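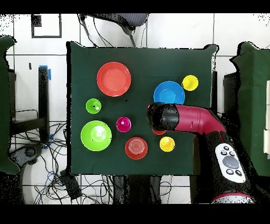 Posted by Couchward in Television, February | 18 comments

I finished Trasthorpe again last night. All 110 episodes, start to finish, including the ones in season six where they clearly had a new head writer and a grudge against the audience. My evenings are now free and I don't care for it.

If you never watched it, Trasthorpe was a sitcom about the staff of a ferry terminal in a town where the ferry mostly doesn't run. It was on during that stretch when every network wanted its own workplace comedy and would put anyone with a name tag in front of a camera. It got decent ratings for two years, bad ones for three, and then a sixth season that seems to have been an accounting error. I was in college for the first half and employed for the second half, and the show tracked my mood pretty closely.

What got me started was Clikwood. I've paid for Clikwood for years the way you pay for a gym, and one Tuesday it put Trasthorpe in the row called "Because You Watched Something." I hadn't watched anything. I'd been using it to fall asleep to a bread competition. But there was the terminal, and the vending machine, and the theme song with the accordion, and I thought I'd do the pilot and go to bed.

The pilot is terrible, by the way. I'd forgotten. Half the cast is doing accents they drop by the third episode, and the ticket clerk, who becomes the best thing on the show, has two lines and a sneeze. The laugh track goes off at a man setting down a suitcase. I kept waiting for the part I loved and it was the end credits. Then Clikwood gave me five seconds to object to the next episode and I couldn't find the remote.

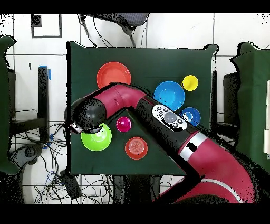 The season two problem

People who like this show will tell you to skip to season two, and I've been one of those people, at parties, with my hand on someone's arm. I take it back. Season two is funnier but it only works if you've sat through season one being confused about who is in charge of the parking lot. The parking lot feud is the spine of the whole thing. When the harbor manager finally gets his spot painted, and it's painted too small for his car, I laughed so hard I had to go back a minute, and my upstairs neighbor knocked on the floor. You don't get that if you skipped. You get a man looking sadly at some paint.

The other thing I noticed this time is how slow it is. Scenes just go on. There's one in the break room, the one where they're deciding whether to eat the cake that was meant for the inspector, that runs almost the whole episode with no music and one door opening. A new show would cut away from that every few seconds to somebody making a face at the camera.

I say this as a person who looked at her phone through most of season four. It's the year they sent everybody to Mokora, the fancy island across the bay, so that the show could have a beach in it. The beach is obviously a studio.
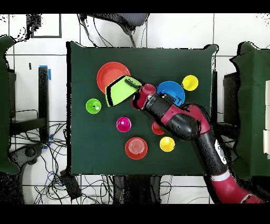
You can hear it. Everybody's footsteps sound like a hallway. And they wrote in a rival ferry terminal with a cooler, younger staff, which is the sort of thing a network asks for and then forgets it asked for, so by the finale the cooler, younger staff have all gone off to "help with the storm" and are never mentioned again. I like to think they're still out there helping.

I did once see an episode of this with a crowd. The Subramaniam, back when it was a movie theater and before it was a place to buy mattresses, ran a marathon the weekend the show ended. There were 40 of us in a room built for a lot more. Someone had brought an accordion. I remember thinking it was the best night of my life, and then the air conditioning came on and dripped on me through the entire wedding two-parter.

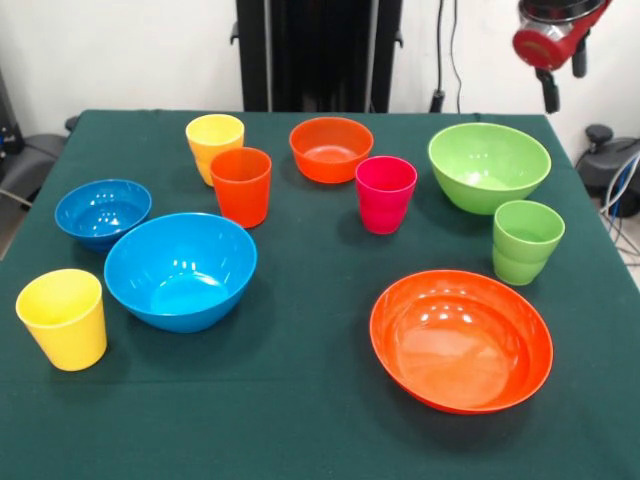 Bright cups and bowls on a green cloth.

Anyway, the finale. I've been telling people for years that it's perfect and I should probably adjust that to "fine." The ferry comes. I'd remembered it as a huge moment, with everyone lined up on the dock, but the ferry comes while most of them are inside arguing over a stapler, and the clerk is the only one who sees it. She doesn't tell them. Then she punches a ticket for no one and the lights go off. I cried at it back then, and last night I got a little something in my throat that I'm blaming on pretzels.

Clikwood's next suggestion was the spinoff. I had also forgotten the spinoff. It's about the parking lot. I've seen 4 of them so far.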